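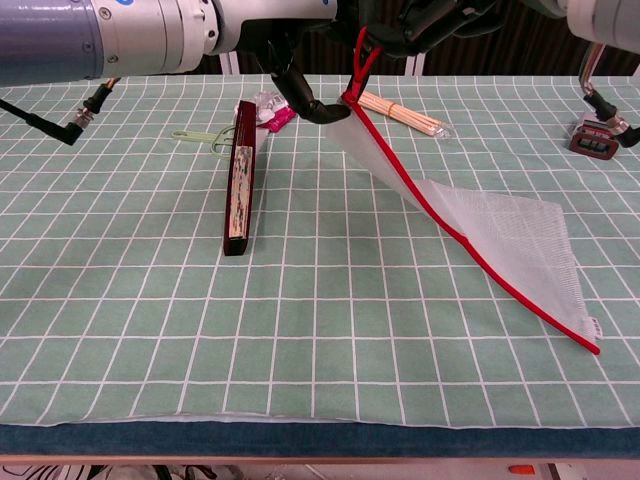

**flusar_ben** wrote:

Right, results on the two-stage grasp thing. Quick version because I've got to give the cell back at 4. Method is dead simple: stage one finds an edge or a loop and lifts a bit, stage two looks again once the cloth is hanging and only then picks a goal. Mesh is the nasty one. With the white bag the gripper has it by the corner with the red loop handle, and you can see the grid on the tablecloth through the netting, so the depth map is mostly rubbish. 200 trials on net bags, split evenly, 100 with the second look and 100 without. Dropped or wrong corner: 8 with, 31 without. Same start poses for both. Will put the logs up tonite.

---

**qaisi** wrote:

Nice gap. But is it the second look or just the extra time? Cloth settles if you wait. Did the one-stage runs get a pause too?

---

**flusar_ben** wrote:

> Did the one-stage runs get a pause too?

No. Fair. 3 seconds extra in the two-stage ones. Should of thought of that.

---

**Tistia** wrote:

Then the comparison's broken, sorry. You can't put 8 against 31 and call it the method. Run the baseline with the same wait and post that.

Also, red trim. Your edge finder is colour based, no? A red border on a pale green cloth is about the kindest thing you could give it. Try a plain white bag on a white cloth and see what's left.

---

**flusar_ben** wrote:

Not colour based any more, that was the old one. New one takes colour and the shading together. But yes it'll be getting help from the trim, not going to argue.

"Broken" is a bit strong though. Most of the baseline fails were at first contact, before any pause would come into it.

---

**Tistia** wrote:

Most being how many? If it's first contact then your second look can't have fixed those either. Pick one.

---

**Gemechu Degefa** wrote:

Think you're both half right. We had the same row over pillowcases. Stage one isn't the same in both arms of his test. In two-stage it only has to grab *something* safe, in one-stage it has to grab the *right* corner straight off. So first-contact fails can drop without the second look doing anything at that moment. The change of goal does it.

Which is testable. Run three lots: one-stage, one-stage plus wait, and two-stage with the second look switched off (safe grab, then a fixed goal).

---

**qaisi** wrote:

+1 to that. And keep the clutter in please. Boxes and chopsticks lying about is half of why I'd believe it. Everyone tests on a bare table then wonders why it falls over in a kitchen.

---

**rilow** wrote:

Disagree on clutter, vary one thing at a time. Clear the cloth, do the three lots, add the stuff back after.

---

**flusar_ben** wrote:

Ok. Going with Gemechu's three, clutter stays for now, rilow can shout at me later. I'll do a white-on-white set as well if I can find a bag without trim.

Logs are up, link in my profile. Ignore the folder called old_old.

---

**Tistia** wrote:

Got them. Half the timestamps in the baseline set are blank, is that meant to be like that?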